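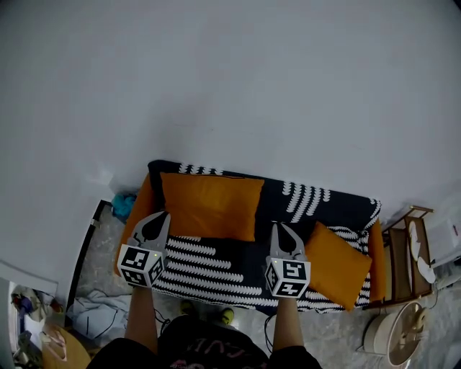
Posted by Ona Kuusk | 25 December 2025 | Club diary

Cushions again. We are still on the tidy-up task for the January round, and the sofa is the part that costs us the most points. Two orange cushions, one upright at the back on the left, the other lying at a slant near the right arm. The job is to get both standing, using only the hand-held grippers.

I did 29 runs before lunch. Zane did 11 and then went to eat. Gunārs wants up to 68 good ones from each of us before he starts training, and he throws out any run where the markers on the cubes get turned away from view. He threw out four of mine. I keep rolling my right wrist when I reach for the slanted cushion.

The patterned throw is a nuisance too. If I close the fingers too low I pinch the cloth along with the cushion and the whole thing slides down. Raimonds said to come in from the top corner and lift before pulling. I tried that for the last few and it went better – slower, though. My forearms ache.

Edgars sent the rules for the Flelstead meet. Ten minutes per team, no touching the furniture once the clock starts. The Paloditz team has the slot before ours.

The folder stands at 358 runs for the whole club, good and bad. Zane still has to rename his. Tomorrow I start with the slanted cushion only, then the laundry if there is time.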